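Trikcombe rates notes (README)

Quick notes on the consulting rates file. Put together in a hurry on a Tuesday, will tidy later.

What's in it: 2935 rows, one per quote. Freelance stats and chart work, mostly white papers, fact sheets, short reviews. Quotes come from two mailing lists, Flallness and Kaimal. Names stripped before anything got saved.

Columns: job type, hours guessed, hours billed, fee asked, fee paid, client type (government, nonprofit, company, school). Fee paid is blank if the job fell thru. Blank does NOT mean zero, please don't average it that way.

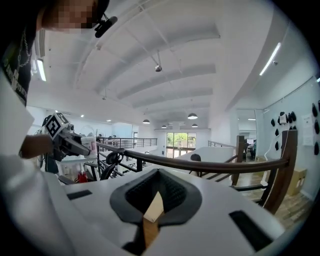
Fees are US dollars, before tax. Flat fees stay flat, no hourly number worked out for you. Do your own division, and use hours billed for it. People guess low on hours, every time.

Known problems:
- 50 rows have client type "other". Haven't gone back to them.
- 45 rows where fee paid is higher than fee asked. Checked with Karim Kettani, those are real, scope grew mid job.
- Travel is sometimes in the fee and sometimes not. No flag for it yet.

Version 2 drops the old Nivska quotes, wrong currency on half of them. If you have version 1 dont mix the two.

Fine for teaching, or a sanity check before you send a quote. Not a random sample, so no claims about the whole field please.

Fixes go to Karim. Next update November.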